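How to enter a short documentary in film festivals without wasting your money

6 min read
16 comments

Most advice about festival submissions is written by people who sell festival submissions. Keep that in mind while you read it, and keep it in mind while you read this too, though I have nothing to sell you. I've made two short documentaries, sent them to far too many festivals, and kept the receipts.

Start with the budget, before you look at a single festival. Write down what you can afford to lose. For my second film, Clostlow, it was $400, and I treated it as gone. If the number you wrote down makes you wince, halve it.

Now make a list. Put down every festival you've heard of that shows shorts in your category, then go through it and ask each one the same dull questions. Does it hold screenings in a real cinema with a door and a ticket price? Can you find last year's program, with session times? Do the filmmakers who got in ever mention having been there? A festival that gives out awards every month and has no venue is a website with a laurel generator. You're free to pay for a laurel, but you should know what you're paying for.

Check the award categories as well. I looked up one event, which I won't name, that listed 210 of them. Best Trailer for an Unfinished Film was on there. If your chance of winning something is that good, a programmer who sees it on your poster will know it.

Read the premiere rules next. Some festivals want a national or regional premiere, and a small hometown screening can rule you out. I showed Clostlow at the Nikstead hall one night in September because my aunt wanted to see it, and that night crossed three names off my list. Online counts too. If the film is on a public page, take it down or make it private before you submit, and don't assume it's fine because it only had a few views.

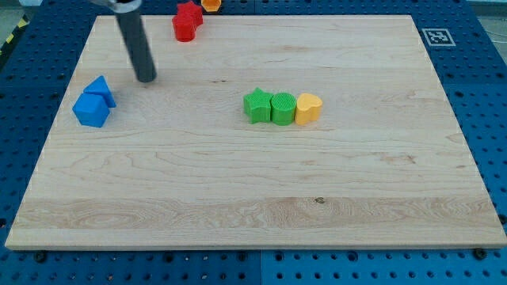
Masanobu Ishida wrote in to disagree with me about premieres, and said that for a film under 16 minutes hardly any programmer he'd dealt with had asked, so worrying over it had cost him a year of not showing his work to anyone. He may be right about the festivals he knows. I'd still email and ask. It's free, and you'll have the answer in writing.

Then the deadlines. There's usually an early fee, a regular fee and a late fee, and often an "extended" one after that. Pay the early fee or skip the festival. I have never seen any evidence that a late entry gets the same attention, and I've had a late entry turned down before anyone had pressed play, according to the viewing stats on my link. Those stats aren't perfect, since a downloaded copy may not register, but I drew my own conclusion.

When you submit, do the following:

Send a private link with a password that won't change.
Watch the whole upload yourself, with the sound on.
Put captions on it, even if it's in English.
Keep the synopsis to a short paragraph. Say what happens in the film and leave out how important it is.
Use a still with a face in it if you have one.

The cover letter is where people lose their heads. Mention a real connection if there is one - you grew up in the city, the subject lives there - and otherwise leave the box empty. Programmers at small festivals read these at night after their day jobs. They don't need to hear that cinema is your passion.

Ask for a fee waiver where it's reasonable. Two or three lines will do. I asked Vovport, got a polite no, and paid. I asked Ghoneim, got a yes the same afternoon, and was rejected in the usual way six weeks later. I've heard it claimed that asking hurts your chances and also that it helps them. I can't see how anybody would know.

Keep a spreadsheet with the festival, the fee, the date you entered, the date they promised an answer and the date they gave one. After a year it'll tell you more than any forum. Mine says that the places that took my films were mostly close to home, mostly cheap, and mostly ones I'd been to as a punter first.

If you get in, ask straight away what file format they need and whether they cover any travel. Assume they don't until someone says so in an email.

Updated 10 May 2019
Shared 210 times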